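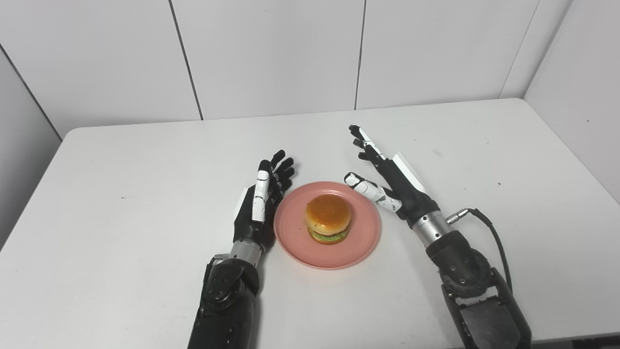
A small burger on a pink plate. Photo: Niamh Flanagan

Nanham library to lend out play food sets from July

By Senan Buckley
21/06/2019

Families in Nanham will be able to borrow play food, plates and pretend kitchen items from the town library starting in July, the library said this week.

The sets will go out on an ordinary library card, the same way puzzles and board games do now. Each one comes in a zippered bag with a list of contents inside the lid. The loan period is 20 days, and a set can be renewed if no other family is waiting for it.

The library has 326 pieces ready to lend, sorted into 89 sets. Some are built around a single meal, such as breakfast or a picnic. Others hold a mix of fruit, bread and vegetables with a plate or bowl to serve them on. Burgers have been the most requested item so far, according to Róisín Moriarty, who runs the children's department.

"We put a few things out on the low table in the spring to see what got picked up," Moriarty said. "The burger was gone from the table all day. Kids would carry it over to the picture books and we'd find it there at closing."

Most of the pieces came from the former Drerken day care on Hennessy Street, which closed last year when its owner, Miroslava Sokol, retired. Sokol had kept the play kitchen supplies in her garage and offered them to the library over the winter. The library bought the remaining items, mainly plates and cups, out of its regular budget for children's materials.

Sokol said she had been hoping to find one place that would take everything.

"I didn't want it split up at a yard sale," she said. "A play kitchen with no food in it is a cupboard. I had children who would serve me the same lunch every day for a year, and I ate it every time."

Pieces that were cracked, or small enough to be a choking hazard, were taken out before the sets were put together. The sets are meant for children ages 2 and up, and an adult has to sign for them.

Parents who have tried the sets in the library say the realistic pieces hold a child's attention longest. Senan Hanrahan, who brings his daughter in most mornings, said she prefers food with visible layers - bun, cheese, lettuce - to plain painted shapes.

"She wants to know what's in it," Hanrahan said. "Then I have to order it without the cheese, and she tells me it only comes with the cheese."

He said he plans to borrow one of the restaurant sets first and keep it at his mother's house, where there is a play stove but not much to cook on it.

The plates turned out to be the harder part to match up, Moriarty said. Some of the older ones had faded, and a few were too deep for a child to slide food on and off easily. The library settled on flat plates with a low rim for most of the meal sets. Colors vary from bag to bag, and the contents list gives the color of each plate so that sets do not get mixed when they are returned.

Everything that comes back will be washed and dried before it goes out again, so a returned set may not be on the shelf until the next day. Borrowers are asked to wipe off anything sticky but do not need to do more than that. There is no charge for the sets and no late fee, although the library will ask for the cost of a replacement if most of a set is lost. A single missing tomato slice is not a problem, Moriarty said, but staff would like to hear about it so the list can be changed.

The sets will be kept on the shelves beside the stairs, where the large-print magazines used to be. The magazines have been moved to the front reading room.

The play table in the children's department will stay where it is. It will have its own food and plates, which are not for loan, and can be used any time the department is open.

Nanham is the second library in the area to lend this kind of item. The Vultby branch has had dress-up clothes and a toy cash register available for some time, and cards from either library work at both. Play food borrowed in Nanham can be returned in Vultby at the front desk. It should not be put in the book drop, which is too narrow for the bags.

Reservations can be made now at the children's desk or by phone. The library is also still looking for a toy toaster in working order, with or without the toast. Anyone who has one to give away can leave it with Moriarty during opening hours.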